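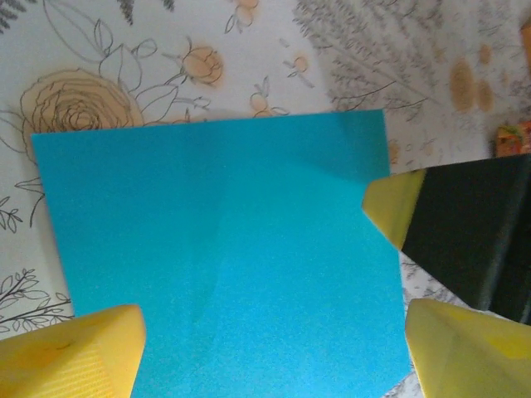
Sunday at the Vincze open day, notes typed up on the train home so excuse the state of them.

Got there later than I wanted. Parking at Zorumstead is a mess, the lot behind the old mill was full by ten and the overflow one is a field. Muddy. Wear boots if you go next year. Free entry, they stamp your hand, stamp washes off by lunch and then you have to argue with the door.

Ground floor first. Paper samples, mostly. Long racks of it in colors I'd never seen outside a catalog, and you're allowed to touch. I spent way too long there. Picked up a price sheet, lost it somewhere between there and the coffee line. Coffee decent, $3, cash only. No sandwiches left.

Then the guillotine demo, which I caught the end of. Big noisy thing, slices a stack like cheese. A kid in front of me wanted to see it go again and so did I. They said next one at two. Missed that too.

Upstairs is the folding floor and that was what I'd come for. Rows of tables, botanical prints on the cloths, line drawings of ferns and sprigs with little orange flowers. Pretty, but busy to fold on? I kept losing my paper edge against the leaves. Blue was a good color to pick for that, it stands right out. 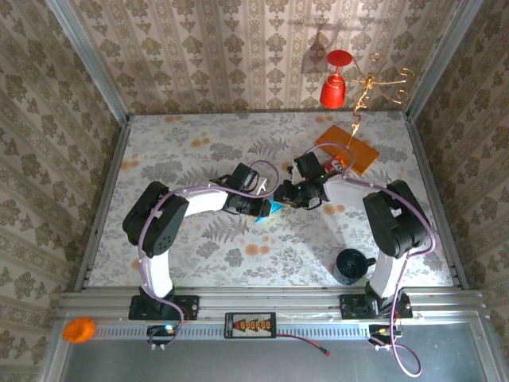
4 min read

So, folding. Square sheet, one diagonal crease, get your triangle, go from there. Everybody thinks they can do the first fold and everybody's corners are off. Mine were off. You match the corners before you press, and you press from the middle out, and you don't go back over it five times with your thumbnail like I did becuase then the paper gets shiny along the line and it shows.

The heavier stock fights you. Springs open the minute you let go. The handout says score it first with the blunt tool for anything thick, and there was a cup of those tools at the end of the table but always the one person hanging on to it. I used the back of a butter knife from the coffee stand. Worked fine. Gave it back.

What I liked: you could sit as long as you wanted. No one rushing you along. My first try went in the scrap bin, second one came home in my jacket pocket and is now fairly flat.

What I didn't: the lights. One side of every table bright, the other side dull, so a sheet of one single blue looks like two different blues once there's a bend in it. Makes it hard to see where your crease is really running. Tilting the sheet helps some.
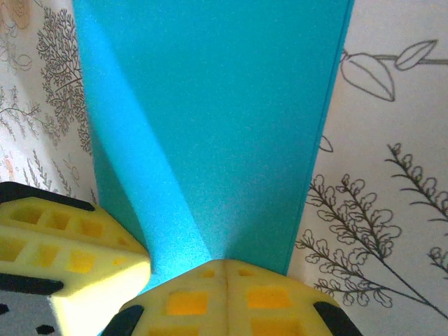 Pinching the narrow end while you set the fold helps too, keeps the two layers from sliding apart on you. I only figured that out on the second sheet. Would of saved me the first.

Table 13 had the Plullton paper, the one with the slight tooth to it. Very nice in the hand. Holds a crease without cracking, which the cheap stuff at home does not. They sell it in packs of 51 sheets, odd number, I asked and got a shrug. Bought two packs. Should have bought three, the blue especially.

Shop is by the exit, Steltora stuff as well, mostly bone folders and cutting mats. Mats were marked down. Line was long, the card reader kept dropping out and I gave up on the mat.

Raffle: ticket 1274. Winning ticket was 1702. Oh well.

Didn't get to the marbling room at all, it's across the yard and closes at three, check the board by the stairs when you come in. Bathrooms also across the yard. Elevator working, but slow. Bus back to the station leaves at twenty past, from the front gate and not the field side, I ran for it with paper under my coat.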